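3.2 How households store their greens

We were lucky in the people who agreed to keep diaries for us. Over the course of February, 200 households wrote down what they did with every leafy vegetable that came through the door, and they gave us 2,777 entries in all — many of them much longer than we had asked for, and a good deal funnier. Lettuce came up more than anything else. Most families kept it in whatever bag was handy, and quite a few told us, a little sheepishly, that it was then forgotten for days. Doucet's earlier diary study found much the same thing with spinach, and we have borrowed his way of sorting the entries.

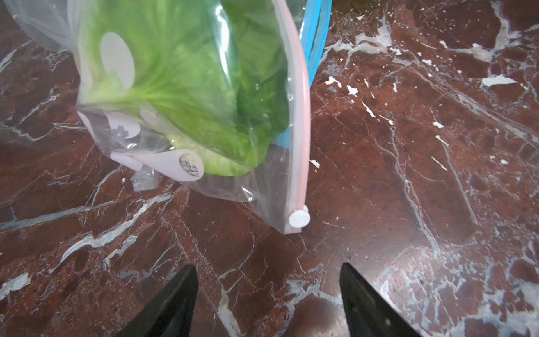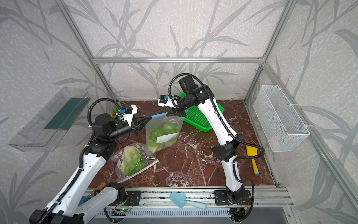 Figure 3. The first picture shows a head of lettuce in a clear zipper bag.

3.3 Reasons given for throwing food away

Each entry that ended in the trash was read by two of us and given one main reason. We disagreed on some 30 of them, mostly where the writer had blamed both the weather and a teenager, and we settled these by talking them over.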